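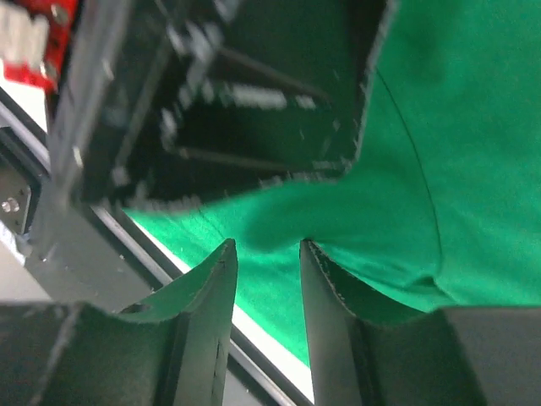 Part-time alterations hand wanted, Mohamedi Tailoring & Repairs, Furnorcombe

Felista Kombo has hemmed the trousers of this town for longer than she will admit to, and her wrists would like a word. We need a second pair of hands for the back room, starting as soon as you can get here.

The work is hems, zippers, linings, and the Wakura choir robes, which come in every March with the same complaints and a new set of candle wax. You should be able to run a straight seam on an industrial machine, press without scorching, and tell a customer kindly that a 34 waist was some time ago.

Hours are 20 a week if things are quiet. Things are not quiet. Pay is by the hour, with a bonus when the robes go out. There are 60 of them.

No certificate needed. Bring 2 things you have sewn, one you are proud of and one you had to unpick. Godfrey Kombo will look at both and say very little. Try not to take it personally, he is the same at weddings.
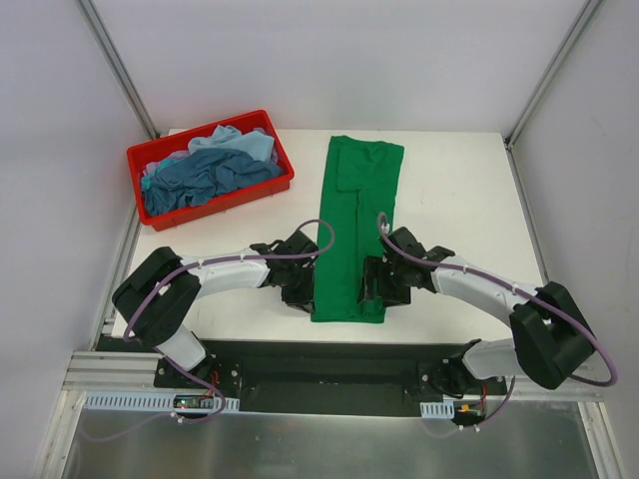

Do I need to bring my own tools?
Bring your own shears if you are fond of them. Everything else is in the shop, including a seam ripper that Victor Biwott keeps walking off with.

Applications by Apr 2, 2008, to Tanko Ibrahim at the front counter, 205 Plaloletti Road. Handwritten is fine if we can read it. The bell is broken, so knock hard.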